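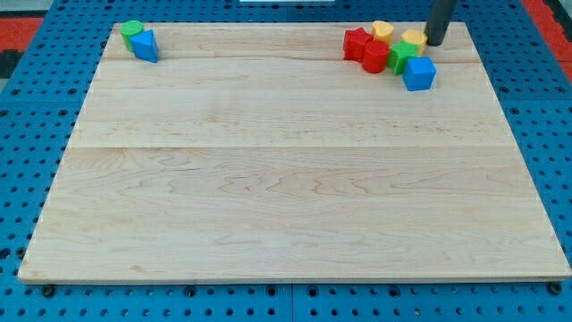 Coloured blocks on the maple board, with the arm's finger at the far edge of the larger group.

Planner update: pushing blocks in groups

The April release of Planeseck, our tabletop pushing planner, is now on the shared server. Most of the changes are in how it handles objects that are touching.

Until now the planner treated every block as a separate item with its own pose. That works well enough when there is a hand's width between them. In a tight cluster it falls apart, because a push on one block moves its neighbours and the predicted poses are wrong after the first few centimetres. The old version would then stop, re-detect everything and plan again from scratch. On crowded boards it spent more time replanning than moving.

The new version builds a contact graph first. Blocks that touch or nearly touch are joined, and the planner can choose to push the whole group, split it, or work one block loose from the outside. Niamh Nic Aodha wrote the grouping code and Vibeke Thoroddsen rewrote the cost function so that long sweeps are no longer favoured over short ones by default. If you have tuned your own weights you will need to check them, as the scale has changed.

We ran 281 trials on the old planner and the same starting layouts on the new one. Trials where the arm gave up before reaching the goal layout dropped from 161 to 33. The remaining failures are mostly perception. Two blocks of the same colour sitting side by side still get merged into one detection, and cylinders are sometimes labelled as cubes when the camera sees them at a low angle. Niamh is working on the labelling problem now.

A few practical notes for anyone upgrading:

The planning time limit is now set in milliseconds. The default is 2000. Old config files that give it in seconds will load without a warning and the planner will time out straight away.

The workspace boundary has to be drawn inside the board edge. We use a margin of one block width. The planner will not push past the boundary, but it will happily push right up to it.

The log format is different. The Geraghty viewer has been updated to read both kinds, so please pull the latest copy before you report missing frames.

Simulation support through Flurnex is unchanged, although friction values for the blocks have been moved to their own file.

Instruction-following is next on the list. We want to be able to type "move the star over beside the green cylinder" and have the planner work out what needs to be shifted out of the way. Vibeke has a rough version going and would like sample commands from other groups, the messier the better. Send them to her through the Itgate tracker under "language".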